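Gripper keeps losing the clip-lid box, hand-held unit 2
Opened by: Zahira Wuisan
Site: Urkbridge bench
Status: open, waiting on parts

Hi all, me again! Starting a fresh ticket because the old one turned into a thread about the coffee machine. The hand-held gripper is slipping on the clear storage box, the one with the locking clips. It closes fine, it grabs the wall or the clip, then somewhere in the lift the box rolls out and I'm chasing snack packets across the table. Smaller stuff is mostly okay, though I had a marker pen go the same way this morning.

What I've tried so far:

Power cycled it, re-homed the jaws. No change.

Checked the closing command in the Zakach panel. It's sending 255, so it's asking for full close. I dropped it to 100 to see if I was just squashing the pad sideways, and it was worse (box didn't even leave the table). Back to 255 now.

Wiped both pads with isopropyl and a lint-free cloth. Better for maybe two lifts, then back to its old tricks.

Swapped the battery, mostly out of superstition.

Damian Grabner, 2:40 pm
Which pads are on it? The Hidayat sheet says change them at 2,000 cycles and I can't find an entry for that unit after February. Also have a wiggle of each jaw block and tell me if there's play at the arm.

Zahira, 3:15 pm
No play that I can feel, both blocks are solid and the brass inserts in the arms haven't budged. The pads are another story. The left one has grey tape on it that's peeling and gone all wrinkly up near the top, and the right one is sitting crooked with a torn corner hanging down under the block. Counter reads well past 2,000, so fair cop, we're overdue. I did try pressing the droopy corner back up with my thumb and it just flopped down again.

Damian, 3:22 pm
Okay, leave the tape alone till you've got new pads in hand. When they turn up, peel both sides (never just the one, they'll grip unevenly), get every scrap of old glue off the block, and let the new ones sit under a clamp for 65 minutes before you lift anything. Then re-zero the opening, the new rubber's thicker.

Zahira, 3:30 pm
Will do! We've got none left in the drawer so I've asked Brorketti for two pairs, one to fit and one to keep. I'll use the same box for the retest, so we're comparing like with like, and I'll do it at full close first and then step down till it slips. Could somebody also add the pad change to the start-of-month list? I'm happy to own it, I just need it to nag me. Leaving the ticket open, and the unit's tagged out for lifting work until the new pads are on. 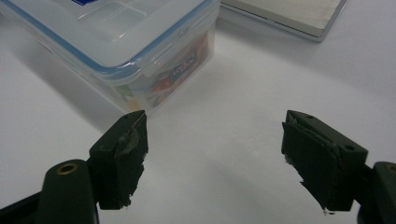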